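Painter's Tape and Brown Paper, My New Favorite Table

13 March 2022

I have a new favorite thing and it cost me next to nothing! I covered the big work table in brown paper, ran strips of blue painter's tape across it both ways, and now I have a giant grid to play on. (I say play. I mean plan. Okay, I mean play.)

It started with the quilt I've been putting off since December. I wanted to try out color layouts without cutting any fabric, and moving squares around in a sketchbook was driving me up the wall. Colored wooden cubes are so much nicer – you pick one up, put it down somewhere else, squint at it, and move it again. Mine came from a craft store called Zostby, in a mixed tub of 200, and the paper was the end of a roll I already had.

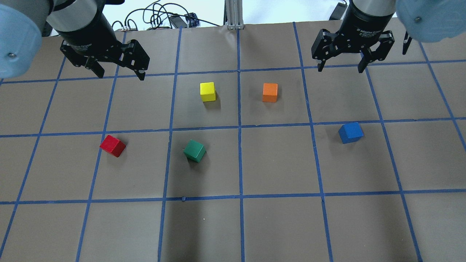

Yellow and orange side by side, red and green in the next row.

I love how bright the solid colors look on plain brown. I tried white paper first and everything felt a bit cold, but on the brown even the yellow glows! The blue lines are bold enough to see from across the room, too, so I can stand back by the door and judge the whole thing from there.

A few notes if you want to try it. Tape the paper down at the corners before you start the grid or it will creep on you. Do the long strips first, then the short ones, and press them down with the side of your hand. I measured my first two lines and eyeballed the others, and the cells are plenty even for this.

The whole setup took me 39 minutes, including a snack. Next up is the border, which I've changed my mind about almost 200 times already. Right now I'm leaning toward orange at the corners and green down the long sides.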